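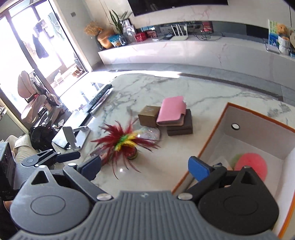

About Asbridge Home Order

Asbridge is a small company that helps people deal with living rooms. We don't do garages, attics or storage units, and we turn those jobs down when they come in. What we do is the room where people sit, and more often than not the trouble in that room is the coffee table.

We should say early on that we are suspicious of most of what gets sold under the word "organizing." Adwoa Essien started Asbridge after years of working for a chain that sent her into homes with a van full of matching bins. The bins looked good on the day. When she went back, the bins were full, the table was covered again, and the client had been billed for both. She still has strong opinions about matching bins.

What we think a coffee table is for

People will tell you a clear table makes a clear mind. We have seen no evidence of this. Plenty of our clients do good work at a marble table with a laptop, a keyboard and a phone stand on it, and a booklet on their lap because there's no space left to put it down. That is a working table. The question we ask is which of the other things need to be there.

A shuttlecock with dark red feathers probably doesn't, though we wouldn't take it away without asking. Wallets are harder. Put a wallet on top of a pair of boxes and the boxes become wallet furniture, and after that they never move. A crumpled plastic bag is the easiest thing in any room to deal with, and it's often the last to go, for reasons we have given up trying to explain to each other.

We are not against the open box. A white one with an orange rim and a couple of fuzzy balls in it is doing its job, whatever the magazines say about lids. Lids are where small things go to be forgotten. Chiến Lâm, who runs most of our home visits, disagrees with this paragraph and asked for that to be noted.

How a visit goes

One of us comes to your home for 2 hours. You stay in the room. We ask you to leave everything as it is the night before, and about half of people ignore this and tidy up first, so we then spend the opening part of the visit asking where things usually are.

We go through what's on the table and you decide what stays. Anything that stays gets a spot. Anything that goes has to have somewhere to go to, in your home, that day. If there isn't anywhere, it stays on the table and we write that down. We would sooner leave you with a slightly messy table than a neat one and a mystery bag in the hall closet.

Bags on the floor by the table leg count as part of the table. Clients argue with us on this – we have heard every argument.

Six weeks later we call. If the table has gone back to how it was, we want to know, and we don't charge for the call.

What we don't promise

We have made 3,000 home visits and we can't tell you that our method works for everyone. Some tables fill up again. Bernice Appiah keeps our follow-up notes, and her view is that the homes that do best are the ones where somebody was already annoyed enough to change something. We may only be getting the credit. She has offered to put this on our business cards.

We don't sell products. We were approached by Prullero in January to carry their tray sets and said no, mostly because none of us could work out what the trays were for once you had put them on the table.

We don't take before and after photos for advertising. An after photo shows a table at its best five minutes, and we've all seen what happens at minute six.

Who we are

Adwoa Essien, owner. Home visits, quotes, complaints.
Chiến Lâm, home visits. Pro-lid.
Bernice Appiah, scheduling and follow-up calls.
Nkrumah Kpodo, home visits in Sturkton and the Nyarko side of town.

Prices and booking

A first visit is a flat fee, which Bernice will give you over the phone. There is no package and no membership. If you want a second visit we'll ask why before we book it, and if the answer is that the table filled up again, we will probably suggest you wait a month and see whether it bothers you.

Stairs are fine. Dogs are fine. Please tell us ahead of time if there are 3 or more people who use the table, as we would like them all to be home.

Page last updated 6/10/19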